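Keeping Rooms Cool in Wultton Row Houses
Student Project Report
Erlinda Dela Peña and Rowena Rivera
Housing and Environment Project Course
Submitted Thursday, October 4, 2018

1. Background

Most of the row houses on the east side of Wultton were built without central air. People who live in them get through the hot months with window shades, open doors and fans. We wanted to know which of these habits make a difference to the temperature inside a ground floor room, and which ones people keep up mainly because their parents did.

The project began in February as a class exercise on reading thermometers. Our instructor let us carry it on through the summer. The Pascual Street Tenants' Association helped us find households willing to take part, and 14 of them stayed with us to the end.

2. What we asked

We had two questions. First, does a room with a tile floor stay cooler in the afternoon than a room with carpet or wood? Second, does it help to open the windows at night and shut them in the morning, compared with leaving them open all day?

We left out rooms with an air conditioner. We also left out kitchens, because the stove would have thrown off the numbers.

3. Method

Each household got one Fivcombe digital thermometer with a memory card. The thermometer went on an inside wall at chest height, out of direct sun and away from any lamp. It took a reading every hour. The household kept a paper log of when the windows were opened or closed and when a fan was running. We picked up the cards and logs every two weeks.

At the end we had 1,661 hourly readings we could use from afternoons, and a further 294 that we threw out. Most of those came from two thermometers that had been moved near a window. One card was blank and we never found out why. Rowena typed the paper logs into a spreadsheet and Erlinda checked them against the originals.

Outdoor temperatures came from a shaded thermometer in the yard behind the association's office. It was the same model as the others.

4. Results

Tile floors. Rooms with tile were cooler than the others in the early afternoon, but the gap closed by evening. In two houses the tile room was warmer than the carpeted room next door at bedtime. Both of those rooms face west and get the late sun, so we don't think the floor alone explains it.

Windows. Opening at night and closing in the morning gave the clearest result of anything we tried. Rooms handled this way stayed below the outdoor temperature through most of the afternoon. Rooms with the windows open all day followed the outdoor temperature closely. The difference was biggest on days that came after a cool night, and on the few muggy nights in our logs there was hardly any difference at all.

Fans. We did not set out to study fans, but they showed up on nearly every page of the logs. A fan did not lower the reading on the wall. People still wrote "better" or "OK now" next to the time they switched it on. Moving air helps sweat dry, so a person can feel cooler while the room stays the same -- our thermometers could not pick that up.

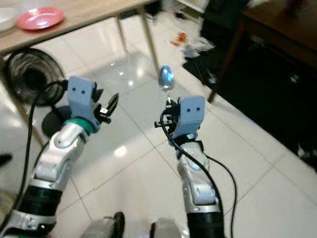

Skemumano Student Papers, No. 64

A glossy white tiled floor and an electric fan were a common pairing in the homes we visited. Several people told us they sit or lie on the tile after lunch. The floor takes heat from the body by direct contact, and again the wall thermometer would not show it. If we did the project over we would tape a second sensor to the floor.

5. Problems

The paper logs were uneven. Some households wrote down every change and others filled in a whole week at once from memory. We kept both kinds but marked them, and the window result held up when we used only the careful logs.

Our group was also small. All of the houses are on the same few blocks, and the walls are the same brick. We can't say whether the results would carry over to wood frame houses or apartments on upper floors.

6. Suggestions for residents

Close windows and shades before the sun reaches them, and open up again once it is cooler outside than in. Turn fans off in empty rooms. On west-facing windows, a shade hung on the outside would be worth trying -- one household put one up in the last week, too late for us to measure.

7. Thanks

We thank the tenants' association and the families who let us in every two weeks. Copies of the spreadsheet and the blank log form are in the department office.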